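Desktop Power Connectors: Gallery

Brolden Workshop Notes, page 5

The pages in this set cover power supply wiring in desktop cases, from the AC inlet through to the board and drives. They were put together for the refurbishing benches at Brolden and Tremard, where most of the machines coming through are ex-office desktops with the manufacturer's own supply fitted. Side panels are off throughout. Isolate at the wall and remove the mains cord before putting anything into the case.
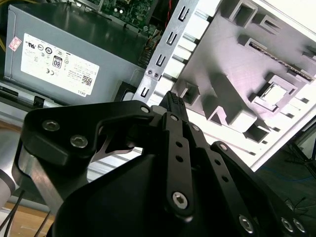 Iqra Naqvi
Bench Technician, Brolden

Small black plug with a ridged top, held upright and pointing into the open case. The grey metal unit at upper left is the power supply, with the DELL regulatory label on its flank. The label carries the CE mark and the 80 efficiency badge. Yellow wires come out from behind the unit at far left.

Notes for the bench

Read the supply label before ordering a replacement. Record the model and the rated output on the job card, and photograph the label square-on if the print is small. Supplies built for one manufacturer's case often have their own mounting pattern and board connector, so a standard ATX unit may not fit.

Grip connectors by the housing, never by the wires. Line up the key, seat the plug square to the header and press until the latch engages. If it resists, withdraw it and check the orientation. Bent pins go on form 643 with the header position noted.

Tie back spare leads clear of the fan before the panel goes on. Allow some 13 mm between any lead and the blades.

Next page: drive cables and front panel leads.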